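Zornside kitchen assistant review: progress report, December

188 shares | 3 comments

You asked for an honest account of where your grant has gone. Most of it has gone into breakfast.

Since the last report we have moved the Zornside kit off the training mat and onto a proper kitchen counter, fully stocked, which is how the sales sheet says it likes to work. The sales sheet also says setup takes an afternoon. It was a long afternoon and it had a second afternoon inside it.

We have now logged 200 trial runs on the counter. The kit is good at reaching for things it has met before and polite toward things it hasn't, meaning it stops and waits to be told. The toaster remains its hardest subject. Slots are narrow, the chrome is shiny, and the vision module has views on both. Figueiredo, who supply the gripper, sent new finger pads in exchange for a promise to stop phoning them at lunch.

The Kikside planning software is the pleasant surprise. Tasks can be typed in plain words, and it asks before doing anything ambitious. It also asks before doing anything dull. We have requested a setting for that.

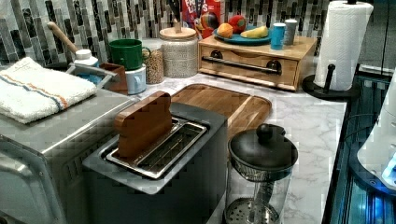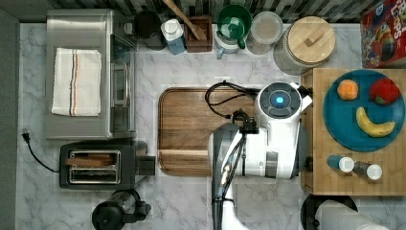
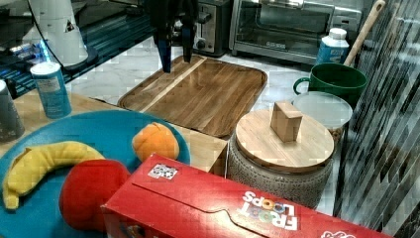
The test counter at Zosivberg, toaster end and fruit end.

Spending to date on spares and consumables is $3,323, all of it inside the line you approved. The largest item was cable. The smallest was a box of cereal, which we have listed under test objects and intend to defend as such.

Still open: the maker's grasp settings for mugs, which treat every handle as a fresh discovery; the manual, whose chapter on recovery after a stop refers the reader to a chapter that isn't there; and a price for the extended service plan, promised twice.

Next quarter we repeat the runs with the counter rearranged and the lights turned down. A recommendation on whether to buy will follow with the final report. At present it would read "probably, with a different manual."

Comments (3)

toastrack: We have the same kit at work. Chapter 9 is missing from ours too.

mlb_kitchens: Did the new pads help with the mugs or only with the bread?

gradual_ed: 200 runs and still no price for the service plan. Sounds right.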